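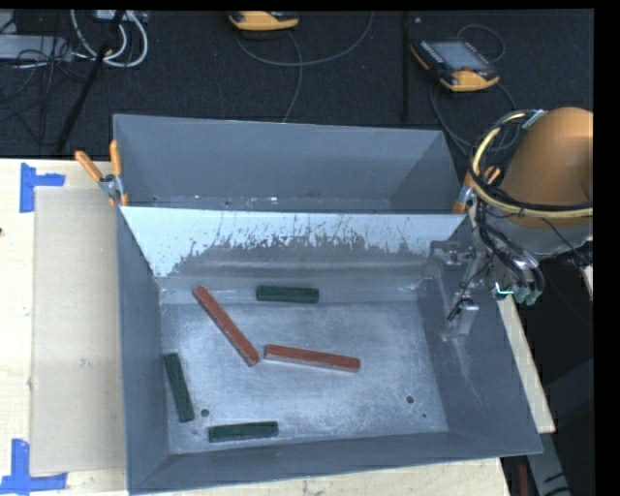 Home Essays Kids & Play Garage About Subscribe

Let the Toy Bin Be Ugly

By Hortensia Cabral
23 July 2024

We use cookies to remember your preferences. Accept Manage

My sister-in-law Selma Gashi came over in January, took one look at what my kids keep their building blocks in, and asked if we were having the furnace replaced. I get it! It's a big gray sheet-metal thing with sides that flare out, a slanted divider across the inside, and holes in the bottom. It looks like it fell off the back of something. It cost me $20 at a shop clearance and I have been defending it ever since, so I may as well do it in public.

I'm tired of pretty toy storage. I've bought it all. I had the canvas cubes that fold themselves up the minute you turn your back. I had a lidded basket from Floritora (lovely, I'll admit it) that shed little bits of itself into the rug for a year and then lost a handle. And I had a white box from Garnis with soft-close hinges that my son figured out how to un-soft-close. Every one of those was bought for me. They were bought so that grown-ups coming into my living room would think well of me, and the kids worked around them the way you work around a guest who won't leave.

The metal bin is different because you can't hurt it. More accurately, you can hurt it all day long and it makes no difference. The floor is scratched and cloudy, the divider is so streaked that the bottom half is a different color from the top, and I have not once said "careful" to anyone about it. Do you know how much I used to say "careful"? My daughter's teacher, Sneha Pal, mentioned at a conference that the kids who dump blocks out with a crash are usually the same ones who'll throw them back in, and I thought about that for weeks. Putting things away is half as boring if you're allowed to make noise doing it.

And yes, the noise. I won't pretend. A block hitting sheet metal at 6 in the morning is a terrible sound, and my neighbor Abelardo Núñez has brought it up, politely, over the fence. I tried a felt liner. It got shoved in the back compartment by lunchtime and I took the hint. If you live in an apartment with somebody under you, ignore me, get the canvas cubes, I'm sorry.

The divider I didn't appreciate at first. I was going to pry it out, and my friend Graciela Figueroa, who is a much better organizer than I am, told me to leave it alone and put labels on it — blocks up front, "special pieces" in the narrow part behind. The labels lasted 5 days. But the two halves stayed useful anyway! My son decided that the back part is where nothing goes. That's the rule. It's a moat, or it's outer space, depending on the week, and blocks live in the big part in front. I've stopped arguing, because a kid who has made up a rule about where things go is a kid who is putting things somewhere.

Which brings me to the other half of my complaint, and that's how many blocks people own. The set we started with was a Niven one with 146 pieces. I know the number because it was printed on the lid in letters as big as my hand, like that was the selling point. We never had all of them in one place after the first afternoon. They were under the stove, in boots, in the car. And for all that, the kids built the same tower every time and got mad when it fell.

So I started putting most of them up in the closet and leaving out a handful. Just a few long red ones and some short green ones, that kind of thing. I expected a riot. What I got was a solid hour of them laying the long ones nearly end to end to make a road with a bend in it, then arguing about whether the green ones were cars or cows. They take turns now. They ask for a swap when they're bored and I go up to the closet and trade a few — it takes me less time than looking under the stove ever did.

Graciela thinks I should write down which ones are out so the rotation is fair. I am not going to do that. I have more than 14 lists going in my life already and none of them is going to be about blocks.

Selma, by the way, has asked where I got the bin. She says it's for potatoes.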